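**Do you need a drawer system? Fletcher Doolan has his doubts**

Every December the organizer catalogs land in our mailbox, and every December I get asked what I think of them. This year it's the Ernimix drawer system, which the Gemham store has put right by the front door at $145 for the starter set. The box promises you'll "win back your week." I'd like to know who measured that.

My trouble with these systems is that they're sold to people who own too much stuff, and they add to it. You get a frame, inserts, labels, and a booklet telling you how to sort what you have. The booklet never says get rid of any of it. I read all of it twice, looking.

The other claim going around is the "clear surface" rule. Keep your work table bare overnight, the theory goes, and you'll start faster in the morning. I tried it for six weeks. I did start faster on some mornings, and on others I spent the first half hour fetching back what I'd put away. Call it a draw.
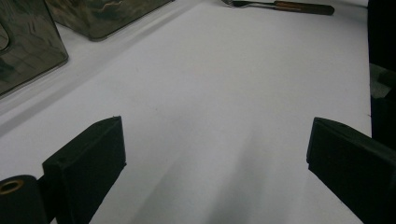 *A smooth white tabletop, as the books would have it.*

A reader in Ruawai wrote in to say the rule changed her life. Fine, but she also retired that month, so I'd want to see it tested on someone with a job and two kids.

What I will grant is that open bins beat drawers for anything you reach for daily. You see what's in them, and you can carry one off to where the work is. The Dandar catalog has a page of lidded ones for twice the price, and I can't see what the lid does except give you a place to pile more things.
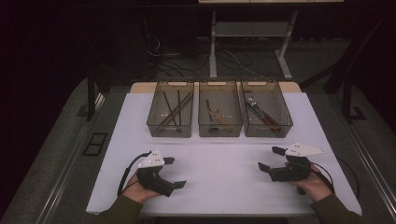 *Open bins with hand tools, no lids and no labels.*

My advice is dull. Before you buy anything, empty one drawer onto the floor and put back only what you've used since summer. Use a shoebox for the rest – if you haven't opened it by spring, give it away. If you still want the Ernimix set after that, wait for the January markdown.

Letters on this to the usual address, and please, no more about label makers.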